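Let the creek have its messy edges

Jul 16, 2022

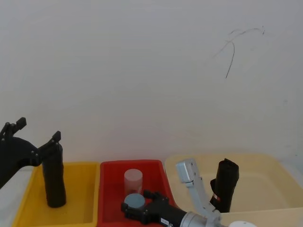
A yellow bin and a red one, side by side by the wall.

I've had the same argument three times this winter, each time with a perfectly nice person holding a takeaway coffee on the Cillon footbridge. It goes like this. They look down at the creek, they look at the tussocks and the fallen branches and the general scruffiness of the banks, and they ask me when someone is going to come and clean it up.

And I say, well, we did. What you're looking at is the cleaned-up version.

I can see it doesn't land. We've all grown up with the idea that a cared-for waterway has mown grass right down to a neat edge, maybe a bench, maybe a willow trailing its fingers in the water like something off a biscuit tin. I grew up with it too. I loved that willow at the bottom of Kanagaratnam Road when I was a kid and I was properly cross when the council took it out, and it took me a good few years of reading and mucking about in gumboots to come around to the other side. So I'm not having a go at anyone. But I do want to make the case for scruffy, because the draft plan for the lower creek is out for comment and I think it's about to take us backwards.

The plan wants a mown strip on both sides from the footbridge to the Reltamia wetland, kept to within 2 metres of the water. The reasons given are sightlines, snakes and "amenity". Amenity is a word I've come to dread. It nearly always means grass.

Grass is lovely for cricket. On a creek bank it's close to useless. The roots are short, so the first decent flow after rain gets in underneath and the bank comes away in slabs (go and look at the bend below the tennis courts if you don't believe me, and mind your step). Whatever is on the lawn goes straight into the water too, fertiliser and dog poo and all, as there's nothing in the way to slow it down. And there's no shade, which means warm water in summer, which means that horrible green soup we had a few years back.

Now compare the stretch at Clullorura, where the fence went in and the stock came out. It got planted with lomandra and sedges and river bottlebrush and then more or less left alone. It was ugly for a while! I'll give the critics that one. For the first couple of years it was plastic guards and dead thistles as far as you could see. But the banks have held through every flood since, and you can hear frogs from the road at night with the car window up.

What bothers me most about the draft is the 60 metre bit in the middle that gets called "weed-infested". I've walked it a lot. There's blackberry in there, yes, and some privet that needs to go, and I'd happily spend a Sunday morning's worth of energy on it whenever anyone wants a hand. But the blackberry is also where the wrens are. If you rip it all out in one go before there's anything else for them to hide in, you've tidied the wrens away with it. Take it out in patches, plant behind you, come back next year. It's slower and it looks half done the entire time, and it works a great deal better than a contractor with a slasher and a deadline in November.

November! Right when everything that nests down there is nesting. I had to read that line of the draft twice.

I do hear people on the snakes. I've got a healthy respect for them myself and I've done the backwards shuffle up that track more than once. A mown path is a fine idea and I'd support it. Put it a decent distance back from the water, keep it wide and short, and have two or three proper spots where kids can get down to the edge and poke at things with a stick. Kids need that. I'd even like a bench or two. What I can't see is why the whole bank has to be shaved so that a path can go along it.

Then there's money, which I find people get shy about. Mowing looks cheap because each mow is cheap. But it's 22 mows a year by the plan's own schedule, every year, for ever, plus rock for the banks when they slump, plus the digger to put the rock there. Planting costs a packet at the start and then the bill shrinks. I'm no accountant, but my own backyard has taught me that much – the bit I planted out needs me a couple of times a year and the lawn wants me constantly.

I should say the wetland section of the plan is good. Somebody has thought hard about the inflow and the reed beds and I hope it all gets built just as drawn. It makes the rest of the document more puzzling, like two people wrote it in separate rooms and met at the stapler.

Anyway, comments can be dropped in at the library desk or sent through the council's website. They don't need to be long or clever. Ask for the mown strip to be moved back from the water. Ask for the weeding to be done in stages, outside nesting season. And if you get a minute beforehand, walk down past the footbridge to where it starts looking untidy and stand there for a bit. The wrens come out once you stop moving.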